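Cutbridge Evening Program
Introduction to Packaging and Storage
Handout 2: Containers in the Home and the Small Workshop
Instructor: Surachet Ruangrit

This handout accompanies the second session of the April course. Participants are asked to read it before class and to bring it with them. Terms introduced here will be used without further explanation in the remaining sessions. 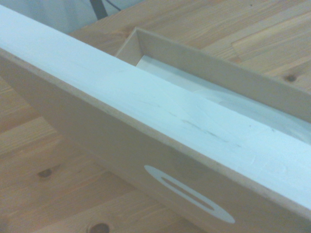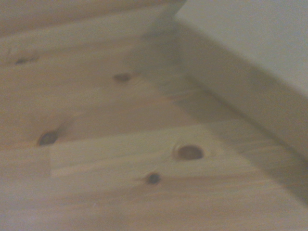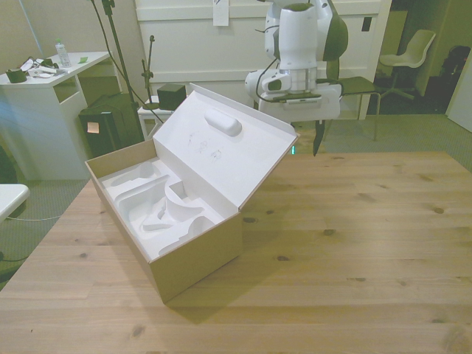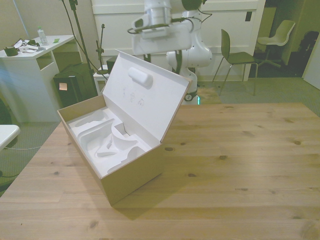

Wood in the first two pictures; cardboard with a shaped white insert in the last two.

What is the difference between primary and secondary packaging?

Primary packaging is in direct contact with the product. Secondary packaging holds one or more primary packages together and is usually what a store places on its shelves. A jar is primary packaging; the carton that holds the jars is secondary.

2.1 Functions of a container

A container is expected to hold its contents, to protect them, and to allow them to be moved and identified. These demands often compete. A heavier wall gives better protection but adds to shipping weight. A tight closure keeps out dust and moisture but slows the user who must open it many times a day. The designer should establish which demand comes first before any material is chosen.

2.2 Solid board and corrugated board

Solid board is a single dense sheet or several sheets glued flat. It folds cleanly and takes print well, and is common in cartons for dry food, cosmetics and small tools. Corrugated board consists of a wavy inner layer, called the fluting, glued between flat liners. The fluting resists crushing when it stands upright. For this reason the flutes in a shipping box normally run from top to bottom.

Corrugated board loses strength as it takes up moisture from the air. Boxes kept in a damp basement should not be stacked as high as those kept in a dry room. Participants will weigh and load sample boxes in class and record the results on the sheet provided.

2.3 Molded inserts

Molded pulp is made by drawing a mixture of water and paper fiber onto a mesh form and then drying it. It holds a product in place and absorbs part of a shock by bending or crushing. Molded foam performs a similar task and recovers its shape more readily, but is harder to recycle in most towns. An insert should support the strong parts of a product and leave clearance at buttons, lenses and other weak points.

2.4 Wooden boxes

Wood remains in use where a container must be opened and closed over many years. Plywood is stable because the grain of each layer crosses that of the next. Solid boards swell and shrink across the grain, and a wide lid should be built to allow for this movement. Corner joints carry most of the strain when a full box is lifted.

Assignment

Select one container in regular use at home. Write 2 pages on its material, its closure and the way it is likely to fail. A drawing with measurements is required. The drawing is worth 30 points and the written part 60. Work that departs from the page limit will be returned unmarked.

Reading

Ruangrit, Notes on Boxes, chapter 22. Copies are held at the Cutbridge reading room and may not be borrowed overnight.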